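The Toretti Bench Cell is sold to people who have been told to "look into robots" and given until September to do it. It comes as one arm, one two-finger gripper, one controller and a simulator licence, and we would like you to use the last of those for a good while before you pay for the first three.

## What you get

- **Arm.** Six joints, white, mains powered. Bolts to any bench that doesn't wobble. Please check whether yours wobbles.
- **Gripper.** Black, two-finger, with exposed linkages. Spare finger pads are in the box, in the small bag that looks like packaging.
- **Controller.** The size of a modest suitcase and slightly louder than one. It wants 15 cm of clear air at the back and will sulk without it.
- **Nesumier simulator.** One seat for 3 years. It runs on an ordinary office computer with a decent graphics card, which your finance department will call a games machine.
- **Suria wrist mount.** Optional. Takes most small cameras and uses the same four bolts as the gripper, so nothing needs drilling.

The Kurup stand is sold separately, as stands always are.

## Simulate first, order second

Most of the returns we handle are perfectly good arms that were bought for the wrong bench. The reach was fine on paper, then somebody remembered the shelf. Nesumier lets you build your table, put your awkward objects on it and find out what the gripper makes of them while the only thing you've spent is an afternoon.

The licence can be bought on its own and the price comes off the hardware if you order within 3 months. We recommend modelling:

1. The heaviest thing you intend to lift, plus the heaviest thing your colleagues will try to lift when you're at lunch.
2. Anything round. Bottles and cans have opinions about being held.
3. Clutter. Your real bench will have some on it, however firm the email you send round.
4. The camera view from the wrist. It is very close to the work, and the gripper takes up a good deal of it. Budget for a second camera if your task needs to see the whole table.

Leave the lighting as it comes until the movements are right - it is a pleasant way to lose a week.

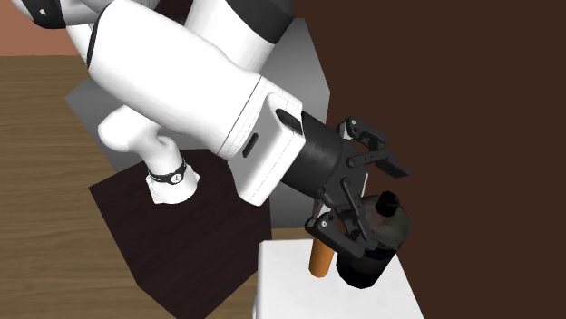
Both are Nesumier renders, with dark and orange cylindrical objects by the gripper.

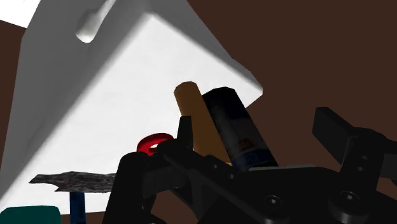
## What to put in the budget

The arm is the line everyone remembers. These are the ones that turn up later:

- **Bench and fixings.** If the bench is on castors, budget for a different bench.
- **Guarding.** Your risk assessment decides this, so do the assessment before the purchase order.
- **Somebody's time.** Setting up the cell is quick. Teaching it your job takes longer, and the person doing it will be unavailable for their old one.
- **Spare pads.** Order a set with the cell. Postage on a bag of rubber is hard to defend in a meeting.
- **Licence renewal.** Put it in the diary now, in the year it falls due.

## Ordering

Quote part number 522 for the complete cell, or ask for the simulator on its own. Tell us the bench dimensions, the supply voltage and the width of your narrowest door. The crate doesn't bend, and we have had that conversation often enough.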